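Search the forum
Search Go Advanced

Stamping a grid with two arms, prints keep drifting and smearing. Planner or controller?

Posted 12 May 2018 by mestex_bench

Hi all, long time reader, and I finally have a problem worth typing up. I'm trying to get a hand-held stamp to land in the middle of each square on a printed grid. The stamp is in the multi-fingered hand on my right arm, the left arm has a plain parallel gripper, and both run from one planning node. I'm on the Quintana planner with the Basiner driver underneath (yes, the older branch, I know, I know).

The right-hand columns come out pretty decent. Separate prints, nice spacing. Then toward the middle and left it all goes to mush, with prints on top of prints and a bunch of diagonal streaks running down and to the left. I've run 109 stamps since I last touched the calibration and the streaks always lean the same direction, so I don't think it's noise.
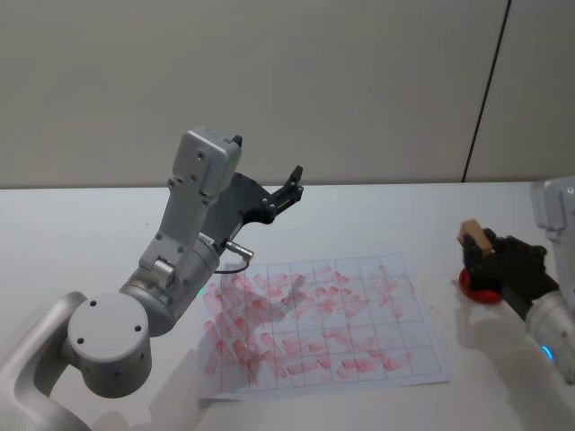 The practice sheet and both arms, stamp held off to the right of the grid.

Stuff I've tried so far: slowing the whole trajectory down, redoing the hand-eye calibration with 9 poses, and swapping the grid detector for one that fits all the lines at once. The last one helped with rotation (my sheet is never quite square to the table) but did zip for the smears. My press is a straight position move to table height, hold for 700 ms, then plan to the next cell. Is this a planning thing or a control thing? I'd love to not rewrite both!

felunbridge_fan
Check your calibration again. Mine was off once and it looked a lot like that.

gridlock
I'd say you have two problems sitting on top of each other, so split them up before you change anything else.

The streaks first. You say you hold and then plan to the next cell. If that plan starts at the pressed pose, the planner is free to leave in any direction it likes, and a lot of the time that includes some sideways motion while the rubber is still on the paper. Same direction every time smells like the same joint moving first. Put in an explicit retreat: a short Cartesian move straight up along the table normal, finish it, and only then call the free-space planner. Do the same thing on the way down with a pre-contact pose above the cell. In Quintana you can chain those as fixed segments so the smoother doesn't round off the corner. Make sure blending is off for them! I left it on for weeks and blamed my gripper.

Then the press itself. A pure position move to table height means any height error turns into force, and a stamp held in fingers will tip or slide when you push too hard. I'd go down slowly, stop on a contact threshold from the wrist or joint torques, and hold with a bit of compliance in z only. Keep x and y stiff or you'll get fresh streaks from that.

For the drift, log the stamp offset relative to the hand, not just the arm pose. My logs had 1,092 presses in them before I noticed the stamp had been creeping in the fingers the whole time and the arm was fine. Now I re-estimate the stamp pose from the camera at the start of every row and feed that into the target transform. Cheap fix, maybe an afternoon.

Also start with a clean sheet for each test. With that many overlapping prints you can't match any mark to its command.

tablenorth
What gridlock said about the retreat. One more place to look is your collision scene. If the other arm is parked over the left side of the paper, the planner may be bending your paths around it, and the left columns would get the weird ones. Try planning with it parked way back and compare. I've been meaning to write up my setup from December with the two arms on separate planning groups, will post it when I find the config.

Related threads
Basiner driver: joint torque readings jump after reconnect
Fitting a printed grid when half the lines are covered
Quintana: how to lock a Cartesian segment against smoothing
Tracking a held tool's pose between grasps
Two arms, one planning node, who gets priority?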